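Workshop notebook, textile conservation room
April, entry 9

Adhesive trials for the Adomaitis banner continued this morning. Sample 184 was recast at the lower concentration and left under glass weights until noon. Peel strength was acceptable on the silk but poor on the painted areas. Waltraud Rieger has asked that the painted areas be treated separately, and the treatment proposal will be amended accordingly.
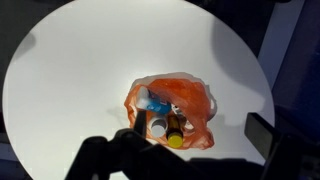
Humidity in the store remained above the agreed limit for 3 hours overnight, and the logger has been sent for calibration. Colleagues are reminded that sundries must be kept apart from samples. An open orange bag of the kind on the white surface, with a blue and white box and a lidded white container inside, should be labelled with the owner's initials.

Bastian Hollmann tested the Guvora netting for colour fastness. The dyed length passed; the undyed length shed fibres at the cut edge and is not to be used on the banner.

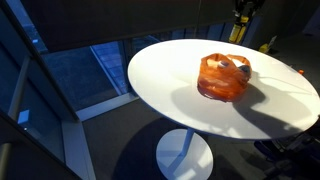 The fringe was surface cleaned at low suction between 2 and 4 p.m. Progress was slow - the metal thread is brittle near the left pole sleeve. For setting down the detached pieces, a smooth pale top such as that of the round pedestal table is preferred, as loose thread shows up well against it.

Sample 203 to be cast next. Frauke Buschmann to check the stock of silk crepeline.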